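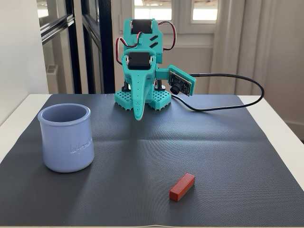 MEDIA RELEASE

Moynihan's winter night market is back in July, and it's moving indoors

For release: June

We did it! After last year's sideways rain (if you were there, you'll remember the dumpling queue huddled under one beach umbrella), I'm very happy to tell you that the Moynihan Winter Night Market is coming back this July with a roof over its head. We've got the keys to the old Estus wool store on the river side of town, and from 4 pm until 9 pm on market night the whole ground floor is ours.

I've been running this market from my kitchen table since it was a row of card tables outside the bakery, so please forgive me if I get a bit carried away. This year we have 80 stalls, our biggest line-up yet, and I had to turn people down for the first time, which I hated doing. If you missed out, please put your name on the spring list. I read every application, even the ones that arrive at midnight.

What's on the night

Food first, as always. The laksa people are back, the woodfired pizza trailer is back, and there are 31 food stalls all up, plus a proper coffee cart at each end so you don't have to cross the building for a flat white. We'll have vegan and gluten-free choices marked in green on the map. The doughnuts will sell out. They do every year, so go early or don't complain to me!

On the maker side you'll find pottery, knitwear, honey, beeswax candles, secondhand books, leather belts, cut flowers and a lovely couple of benches of native seedlings in tubes. A few stallholders are bringing things they're still working on and are happy to have a yarn about how they're made. Kids can have a go at lantern making from 4 pm, and the lantern walk leaves from the loading dock at 6.30 pm. Bring a torch for the walk home, the path by the river is dark once you get past the footbridge.

Music is acoustic only this year. The wool store echoes like you wouldn't believe (we tested it with a brass band, never again), so it's fiddles, a ukulele group and a small choir up on the mezzanine.

Getting there

There's parking for 300 cars in the paddock behind the wool store. Come in through the Drilitz Road gate, because the front gate is for stallholders and ambulances. The paddock is grass and it will be soft, so leave the good shoes at home. If you're walking from the main street it's ten minutes, flat all the way, and there's a ramp at the eastern door for prams and wheelchairs. Bike racks are beside the ramp.

Dogs, sorry, not inside. I know. I've got two and they're not speaking to me.

What it costs

Entry is a gold coin, kids free. Every coin goes towards fixing the heating in the Moynihan community hall, which gave up in May and has been replaced by a lot of blankets. Last winter's market raised enough to re-do the hall kitchen, and over 164 of you signed the wet visitors' book asking us to keep going, so we have.

Most stalls take cards, and our friends at Unow, the ticket and payments shop in the main street, are lending us spare card readers for the smaller ones. Phone reception in the wool store is patchy though, so a bit of cash in your pocket is a good idea.

For media

Photographers and reporters are welcome from 3 pm, while the stalls are setting up. Please wear closed shoes, as there'll be vans backing in and out of the dock. I can line up chats with stallholders, and I'm around for radio most mornings after school drop-off.

Stall map and full running times will be up at the bakery, the library and the Unow window from the start of July.

Contact: the organiser, Moynihan Winter Night Market, care of the Moynihan community hall office.

ENDS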